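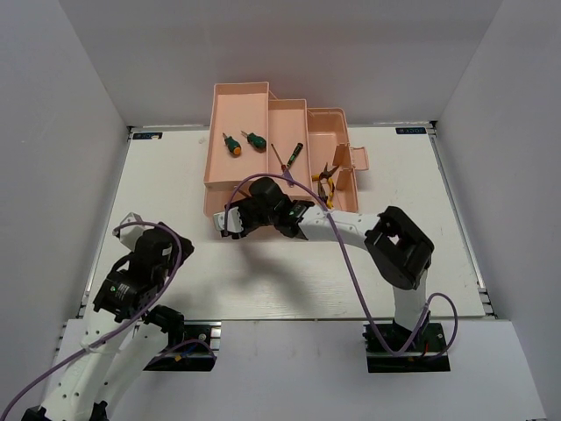

Cantilever box or tool bag for the apartment?

mossyporch
Moving out of the house in August and into a one bedroom, so the garage full of tools has to shrink down to whatever fits in the hall closet. I'm stuck between one of those boxes that opens up in steps and a plain canvas bag. The closet shelf is 50 cm deep (yes, I measured in metric, my tape is weird) and the Hiebert box I like would just squeak in. Anybody live with one of these in a small place?

dulltack
Box, every time. I had bags for years and the little stuff always ended up in a pile at the bottom with the drywall crumbs. With trays you open it and there's your stubby screwdriver, looking at you.

Lenny_Flats
Gotta disagree with dulltack. Those things need twice the space once they're open! I had one in my old kitchen and couldn't use it anywhere except the floor. A bag you can hang on a doorknob.

dulltack
Who hangs a full tool bag on a doorknob?? Mine would take the door with it.

Lenny_Flats
Someone who doesn't own 100 wrenches, lol. It's an apartment, she's hanging pictures and tightening a toilet seat.

mossyporch
Ha, he, actually, but yeah, that's the kind of stuff. Plus I assemble all my own furniture and I have a Mondura bed frame that loosens up every couple of months.

quarterturn
I did this same move a while back, and my vote is to pick the tools first. Lay them all out on the bed one Sunday and be mean about it. I kept a hammer, pliers, a level, two stubbies, a six-in-one and a hex set. Everything else went to my brother. THEN buy the container. Mine ended up in a Flullum bag that cost next to nothing and the zipper is still good.

dulltack
Fair point on sorting first. Still say box. Cheap zippers die.

pebble_dash
Check the hinges before you buy, whichever brand. My Isov box pinched my thumb so many times that I leave it open on the shelf now, and that kind of defeats the purpose.

mossyporch
OK, did the bed thing tonight. The pile is way smaller than I figured, and I apparently own four tape measures. Leaning bag now, sorry dulltack. Does anyone want a tape measure?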